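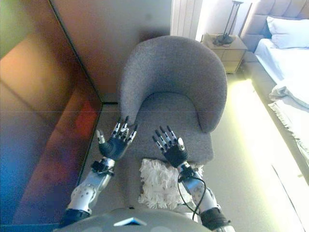
**Moth holes in a wool throw – wash it first or mend it first?**

Posted by Ostap Holovko, 2020-11-26

So I pulled my winter stuff out of the closet last night and my favorite wool throw has holes in it. Small ones, mostly along one end, and one bigger spot I can stick my thumb through. It's a Gedel, I bought it when we lived in Beltdale and I'd really like to keep it going. It went into the closet in August and looked fine then, or I thought it did.

I haven't seen any moths flying around. There was some gritty stuff on the shelf, though, kind of like sand, and I've already vacuumed that up. My sister says to sew up the holes before it goes anywhere near water. My neighbor says wash it tonight. The label says hand wash only and the rest of it has faded off.

Also – do I have to do something about everything else that was in there? Six sweaters and a knit scarf were on the same shelf. 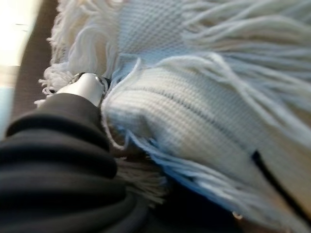 Danylo Pavliuk

Freeze it before you do anything else. Put it in a plastic bag, squeeze the air out, tape it shut and leave it in the freezer for a week. Then let it come back to room temperature with the bag still closed so it doesn't get damp. The scarf and the sweaters too if they're wool. Acrylic they mostly leave alone unless it's dirty.

Then mend, then wash. Your sister's right on that one! Loose stitches run when you swish them around in a sink. For the little holes just catch the open loops with matching yarn and pull them closed, not too tight. The thumb-sized one needs a proper darn. I did one on a cardigan over a drinking glass because I don't own a darning mushroom and it came out okay, a bit lumpy on the back.

Wash in cool water with wool soap, roll it in a towel, dry it flat. Don't hang it, mine grew a foot.

nusstead_knits

cedar blocks. had them for years, no moths

Giáp

Cedar won't do much for eggs that are already there, so I'd still do the freezer. And vacuum the closet again, edges of the carpet and the cracks behind the shelf, then take the bag straight outside. I skipped that part and had holes again by spring.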